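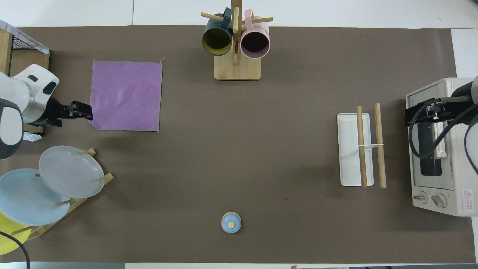
Grinwood Countertop Set

Home > Kitchen > Drying and Storage > Grinwood

The Grinwood set is the one we keep on our own counters, and we're very happy to have it back in the shop after a long wait for the dish racks. It's a group of wooden pieces for people who wash up by hand, drink a lot of coffee and don't own nearly enough cabinets. You can buy the whole set or just the piece you're missing.

Dish rack
A simple wooden rack with upright pegs. Plates lean between the dowels at an angle, so you can pick one out without unstacking the rest. It looks great with mismatched plates (ours are blue, gray and a very loud yellow). The pegs are set for everyday dinner and lunch plates up to 11 inches across. Deep pasta bowls will go in, but they take up two spaces each.

Mug tree
One center post, horizontal arms and a square base in light wood. We love this one! Mugs hang by the handle and the whole thing lifts with one hand when you want to wipe under it. Big handles, small handles, they all seem to find a spot. Very narrow espresso cup handles can be a tight fit over the dowels, so check yours first.

Mesh basket
Wire mesh with a wooden frame. Good for onions, bread, clean dish towels or whatever is currently living in a pile next to the toaster. A cloth laid inside keeps crumbs from going through the mesh.

What goes with it
The Primano lidded jar is sold separately. It's small and round, with a knob on the lid, and the light blue is our favorite of the colors. We use it for sea salt. The Campos counter mat is also separate and comes in brown only for now. It catches drips from the rack and hides coffee rings better than a pale countertop ever will.

Care
Hand wash the wooden pieces with a little dish soap and dry them with a towel. Please don't soak them or put them in the dishwasher. A thin coat of food-safe oil every couple of months keeps the wood looking good; leave it on for 15 minutes, then wipe off the extra. The jar can go in the dishwasher, lid and all.

In the box
Dish rack, mug tree, mesh basket, small cotton cloth for oiling. The mug tree comes in two parts and the post screws into the base by hand, no tools.

Shipping and returns
Sent from the Ploteleck warehouse. Free shipping on orders over $200. Returns are fine within 60 days as long as the wood hasn't been oiled.

The next batch of mug trees sold on their own is due in December. Full sets are in stock now.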